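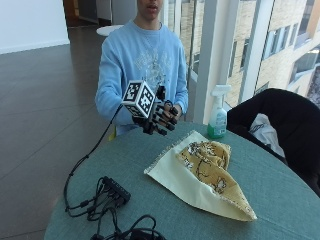

According to Maricruz Medrano, a scientist who writes for the public should first write one letter to one person, and only after that think about the public. She told this to our course group in June, and several students did not agree with her. They said that a letter is private, that the tone becomes too soft, and that a newsletter has many readers who have nothing in common. We still think she is right in the main point, and this chapter is built on her advice.

Chapter 7
Writing a Newsletter from a Research Group

In this chapter you will learn
how to decide who the newsletter is for
how to choose one subject from many
how to write about work that is not finished
how to deal with replies from readers

7.1 Why a newsletter

In Chapter 6 we looked at public talks. A talk has one great advantage: the speaker sees the listeners and can notice when they are lost. It has also one great weakness. When the evening is over, the contact with the listeners is usually over too. A newsletter is slower and more modest, but it comes back. The reader who did not understand the March issue can try again with the April one, and the writer also gets a second chance.

Many research groups begin a newsletter with much energy and stop after two or three issues. In our experience the reason is seldom lack of time. More often the group never agreed what the newsletter was for. One member wanted to attract students, another wanted to please the people who give the money, and a third simply liked to write about birds. All these wishes are reasonable, but they cannot all be served by the same page.

As our main case we will use the Larkness Letter, which comes from a small group studying the mud and the small animals of a river mouth near Cluncombe. The first issue was 3,000 words long. It contained a history of the group, a list of all its published papers, and a description of the new sampling boat. It was sent to everyone who had ever given the group an email address. Almost no one answered. The second issue was 340 words long and told how one student tried to find out why worms leave the upper part of the mud in winter. That issue brought 163 replies, and many of them were from people who walk on that shore and had noticed something themselves.

We do not want to say that short is always better. The Okadau group, which you will meet in section 7.4, writes long letters and has faithful readers. The difference between the two Larkness issues is mainly in the question which the writer had in mind. The first issue answered "What have we done?" The second answered "What would a person on this shore like to know?"

7.2 One reader

Before you continue, please take a sheet of paper and write the name of one person you know who does not work in science. It should be a real person, for instance an aunt, a neighbour or an old school friend. Under the name, write what this person already knows about your subject. Be careful here. Most of us guess too low on general matters and too high on special words. Your neighbour probably knows quite well that the tide moves sand. She may not know what you mean by "sediment", and she will not stop reading to look it up.

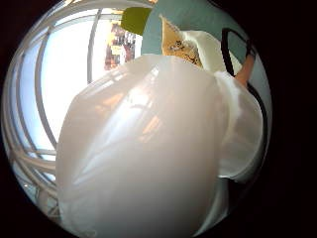
Now write below this what she could ask you over the garden fence. Try to find at least four questions, and write them in her words. "Is it safe to let the dog swim there?" is a good question. "What are the effects of run-off on water quality?" is the same question after a scientist has washed it, and it has lost its dog.

Keep this sheet. You will need it for Exercise 7.2 and again in Chapter 9, where we speak about writing for schools.

7.3 Work that is not finished

The hardest part for many beginners is to write about results which are still uncertain. In a paper there are fixed ways to do it, and every colleague understands them. In a newsletter the word "may" is easily overlooked, and the word "significant" is understood as "important". We recommend the method which is called in our course the Hordiienko order, after the student project where we first used it. It has three steps. First say what you saw. Then say what you think it means. Last, say what would make you change your mind.

The third step is the one which students like to leave out. They fear that the reader will lose trust. Please compare the two versions in Box 7.1 and discuss them with a partner for 15 minutes before you read our comments. Both versions were written from the same field notes by the same author. Mark every sentence in which you cannot tell if the writer has seen something or only believes it.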